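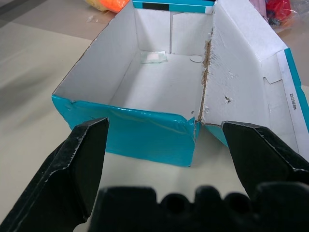 Thư Thái thinks we should stop mending the boxes between runs. Her point is that a torn box is a different object to the arm than a whole one, and that if we tape it up every time we end up teaching it about tape. She would log the state of the box at the start of each episode and leave it alone until it won't stand up.

I had been for taping. After this morning I mostly agree with her, so that is what we did for the rest of the session.

July 25, 2018, Driltstead bench

Task: small items out of an open box and onto the table, then back in. Box is the teal one, white inside, one side folded out and the corner split down to the brown card. The printing on the flap reads something like 23x11.5x6.6cm, so that is what I put in the object sheet. Still to be checked with a ruler.

Items for the box today were the flat ones, the little square of clear film and the round white disk. Both are hard. The disk is white on a white floor and the wrist camera loses it when the light comes from directly overhead. Moved the lamp to the left and it got better. The film is worse. If the fingers come down square they push it along until it meets the back wall, and then it can be pinched against the wall. I don't mind that as a method but I don't want every example to be that one.

Ho-yin Yu drove the first block and I did the second. He comes in steeply, I come in low over the front wall. Keep both, and put the operator's initials in the notes column, which we forgot to do in January and had to guess afterwards.

Kept 12 episodes of the disk and 9 of the film. Threw out 8, mostly for the recorder starting late. The ones where the grasp missed and was tried again are kept and marked "retry". Please don't delete those, they are useful.

Running total on Brastora is roughly 3,000 with the Stavbridge set merged in. The Stavbridge episodes use the old names for box states (open, shut), so they need relabelling before anyone trains on the lot. New names: whole, creased, split, flap out. A box can have more than one.

To do:
- relabel Stavbridge
- try the same box turned so the open side faces the arm
- ask Thư whether peeled paper on the inside counts as its own state
- second lamp, or a stand for the first one

Recent entries
Gripper finger pads, worn pair swapped
Clear bags, first attempts
Clock drift between arm and recorder
Naming of box states (draft)

Wong bench notebook | Contact: the bench desk, Driltstead | © 2018 | Back to top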